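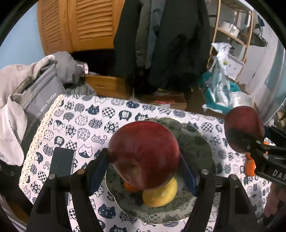

Korkor Odoi wrote in reply to the first release notes that a planner which cannot say why it chose one grasp over another has not planned anything, and the remark is still quoted in most discussions of the software.

Relten is a grasp-ordering planner for two-gripper handling of loose objects. Given a set of items on a surface, it proposes which to pick up first, which gripper should take it, and where it should be set down. It was written at Ketilsson and is usually run with Vorness, a separate tracking package that supplies object positions.

Method

The planner scores every possible pick by clearance, expected slip and distance to the other gripper. Scores are recomputed after each release. Version 9 added a learned term, trained on hand-guided demonstrations, that is meant to capture habits the hand-written rules miss. How much it adds is disputed. The developers reported a 90 percent match with human pick order, but the human order came from the same people who recorded the training data. 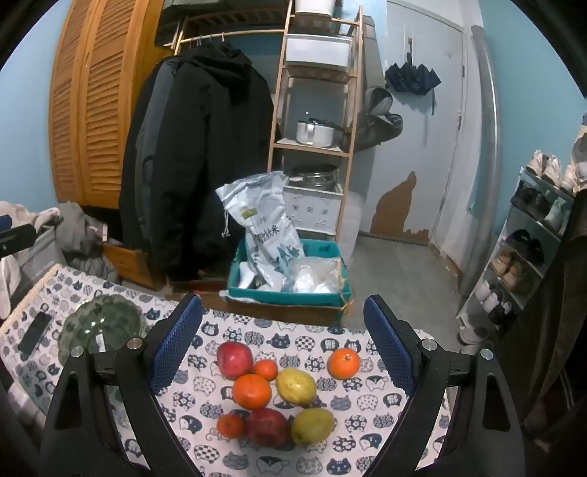 Round red fruit and citrus fruit on a patterned tablecloth, a typical household sorting layout.

Fruit is a common test material for Relten. Round items roll when nudged, and the position estimate then goes stale before the next pick is scored. The documentation calls this case "handled." In practice the planner waits for Vorness to settle and starts over, and the waiting time is left out of the published timings.

Criticism

Ea Østergaard argued that a fixed rule, nearest item first, should be the baseline in any comparison. None of the release notes include one. Elin Gwilliam reran 13 of the demonstration layouts and found that 11 gave a different order when the starting gripper was swapped, a result the developers put down to tie-breaking. The tie-breaking code has not been changed.

See also: Skerkitz (simulator), Vorness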